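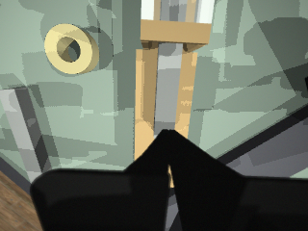
The road into Drarkby runs beside the river for 16 miles and then gives up on it, climbing through birch woods to a town that most maps print in their smallest type. For years people came for the paper mill. Now they come for soup.

Yimyam opened in July in the old ticket office by the ferry landing. It has 2 cooks and one long counter. Nattawut Pongsiri makes the broth and does the buying. Daichi Morikawa handles noodles and anything fried. They met in the kitchen of a hotel in Usport, where they worked opposite shifts and left each other notes about the stock.

The broth starts before dawn with pork bones, white pepper and dried shrimp. Pongsiri wanted river fish in it too, and spent most of his first winter trying to find someone who would sell him any. The boats at Grudik had their regular buyers. He kept driving over, and one skipper finally let him have the small perch.

"They're bony and the restaurants don't want them," he says. "For stock they're very good."

On a busy Saturday night in summer the counter serves 200 bowls. Winter is slower, and the kitchen closes when the pot is empty, which can be as early as two in the afternoon. Regulars call ahead.

Morikawa would like to add breakfast. Pongsiri says he is already up at four and doesn't want to talk to anyone until the broth is strained. For now the door opens at eleven.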